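Tue 30 January

Glue book, Stimness workshop. Cold start. The thermometer by the door said 10 when I came in, and hide glue has opinions about 10 degrees, so the first hour went on the heater and a pot of tea and reading back through August, when I was complaining that the glue would not set because the room was too hot. Consistent, if nothing else.

On the bench: the Šťastný dining chair (one of six, the other five allegedly fine), the small bookcase from Lidasgate, and the pot.

Chair first. Back left leg joint let go again. This is the third repair that I can find evidence of. Layer one is the original hide glue, brown and brittle, came off with a damp rag and some patience. Layer two is white PVA, probably seventies, which came off with vinegar and bad language. Layer three is something clear and rubbery that I suspect of being bath sealant. It was still flexible and holding nothing at all. Scraped the tenon with the old chisel. Theresia says I should stop calling it the old chisel and sharpen it, then it would be a chisel.

Tenon is now a loose fit, what with everybody before me having sanded it. Options were a shaving wrapped round it or a new piece let in. Went for shavings, beech, one each side, glued on and left under a cramp until after lunch. I know what Oľga will say about this. It is in the book now so she can say it in the margin.

Glue batch: 200 grams of dry pearl in cold water from last night. It had swollen nicely apart from a lump at the bottom that I had failed to stir, and which I fished out and put in the bin before witnesses arrived. Warmed it slowly in the double pot. Do not trust the dial on the pot. The dial says 70 when the glue is at 60, and it says 60 when the pot is switched off at the wall. Use the jam thermometer.
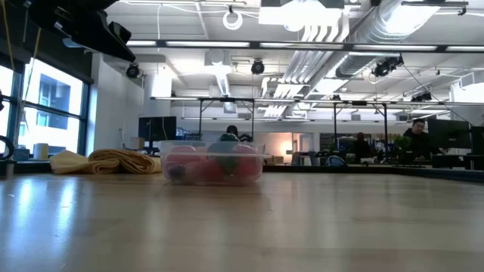

Open time is the whole difficulty at this time of year. With the room at 10 I had barely enough time to get the joint home before the glue went to jelly. By eleven it was up to 17 in here, and with both halves of the joint warmed over the heater for a few minutes first I had time to seat it, change my mind, turn the leg the right way round and seat it again. Note for colleagues: the legs are not interchangeable. Somebody has pencilled a helpful L on both of them.

Test pieces from last week. Broke them all by the scientific method, meaning in the vice with a long bar. The ones glued cold failed along the glue line, clean as you like. The warmed ones took wood with them. The one with the splash of urea in it also took wood, and gave me longer to fiddle about, so I am inclined to use it on the bookcase, which has too many shelves to do in a hurry. Too much urea and it is supposed to go weak on you. I have not found out how much is too much and would prefer it to be on scrap.

Bookcase: 152 on the job sheet, though the label tied to it says 125. Same handwriting. Have gone with the job sheet. The back is tongue and groove, painted in Bulby green by a previous owner who did not remove the books first, going by the outlines. Owner wants that left. Fine by me. Dry fitted the shelves, numbered them underneath in chalk, then leaned on the chalk. Renumbered.

Racks by almost a centimetre corner to corner. Some of that will pull in with the cramps and some of it is just what the bookcase is like now.

Afternoon: shavings had taken, trimmed them back, tenon now goes in with a push and a squeak. Glued up, band cramp round all four legs, checked it on the flat plate. It rocked. Slackened off, persuaded it with a mallet, tightened again, stopped rocking. Leave cramped until Thursday whatever anyone tells you about needing the band cramp.

To do:
Oľga to look at the shelf housings before I glue, second from bottom especially.
More pearl glue, we are down to the dusty end of the bag.
Lid for the pot. The saucer is not a lid.
Ask Theresia where the good cramps went. The answer may be her car.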